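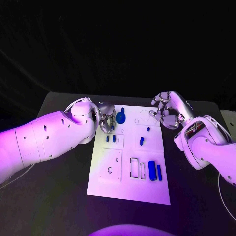

Can a Robot Take Over the Small Work? Project Report, Kolton Technical College, Automation Course

1. Background
Our group wanted to know if a two-armed robot can do the small hand work that is still done by people in a shop. Prumex, a company which makes door fittings, let us visit their assembly room in October. There the workers put pegs, pins and discs in place all day. The same skill is needed at home, when you put a plug in a socket or close a jar.

2. The test board
We did not use real door fittings. We used a white board with openings of different shapes and a set of blue parts: pegs, cylinders and a disc. The board is on a dark table between the two arms, so the parts are easy to see. We compared a two-finger metal gripper with hands that have fingers. 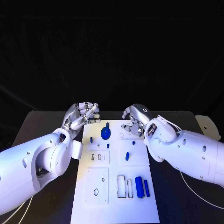

3. How we worked
Each attempt started with the arms above the board and the hands empty. The robot had to pick up one part and put it in the correct opening. We stopped an attempt after 31 seconds. In total we made 200 attempts. If a part fell off the table, we counted it as failed and did not repeat it.

4. Results
The thick cylinder was the easiest part for both tools. The small pegs were the most difficult. With the gripper the peg was held firmly, but it often came to the hole at a wrong angle. With the fingers the robot could correct the angle, but it dropped the peg more often. In 11 attempts the part went in only halfway, and we could not agree at first how to count these. Finally we counted them as failed.

5. Can it do the job yet?
For Prumex our answer is no. A worker there finishes 300 pieces in one shift and also notices a bad part by touch. Our robot did not check the parts at all. For one simple part, always lying in the same position, we think it is already possible.

6. Next steps
We would like to repeat the test with the parts mixed in a box, and with weaker light. The group from Bromholm has offered us their board for this.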